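Furport prepares for a dry November with new weather stations

The town of Furport has now 23 small weather stations on the hills above the town, where the grass is very dry after 40 days without rain. The stations measure wind, heat and moisture of the air, and send the values every four minutes. 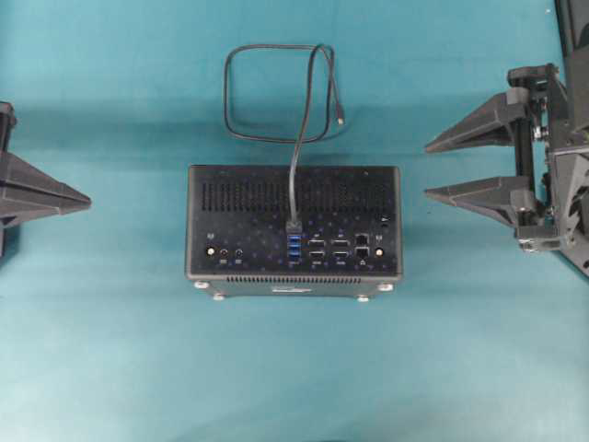
The network was built by Hostix together with the Belay fire watch group. "When the wind turns, we want to know it early - before the smoke is at the first houses," says Kiros Mersha of Hostix.

Residents can read the values on the town website. Two more stations will follow in Dreltutus valley.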